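Search this site... Search

November
by Khải Huỳnh

Small workbench, small mess: what helps me

My bench at home in Neswood is only 92 cm wide, so I can not let things stay on it. Before, I lost the same screwdriver every evening and bought two new ones in one month. Now I have some habits and I want to share them, maybe they are useful also for you.

Put one bin in the middle. Many people keep the bin on a shelf, and then the parts never arrive there. I keep a plastic one directly on the table, where both hands can reach it. Choose a strong color which you don't have on your tools. If the bin is full, the work stops and I sort it.

Take a light table top. On my old brown one I could not find any small black screw. I painted it white with two coats of furniture paint, and I let it dry for a night between them. Wipe it with a damp cloth and a drop of dish soap. For marks from a pencil, use a normal eraser first.

The small screwdriver has its own place. Mine lies flat, on the right side, with the handle to me. If you are left-handed, then of course on the left. Please don't stand it in a cup together with pens, the tip gets damaged and you will take the pen three times before you take the screwdriver.

Give the table some walls. My neighbor Wolfram Baumgart built low boards on the sides and behind, and I copied him. A screw which rolls away stops at the board. Leave the front open and do not make the boards too high, or your own shadow will fall on the work.

Lead cables over the front edge only if you must. Better is a hole in the back corner. When it is not possible, leave enough slack so that nothing pulls when you move, and check that the cable does not lie over the place where you put small parts.

Empty the bin in the evening. It takes me nearly ten minutes. Screws go in jam jars, broken pieces go in the trash, and everything I don't recognize goes in one envelope. After a month I throw away the envelope. Until now I missed only one spring, from a Grirnuvier lamp, and the lamp works without it.

Next time I will write about glue, and how to open the tube when it is stuck.
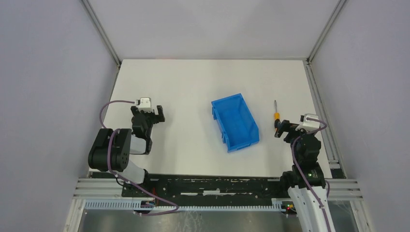
Blue bin between the two arms, small screwdriver on the right.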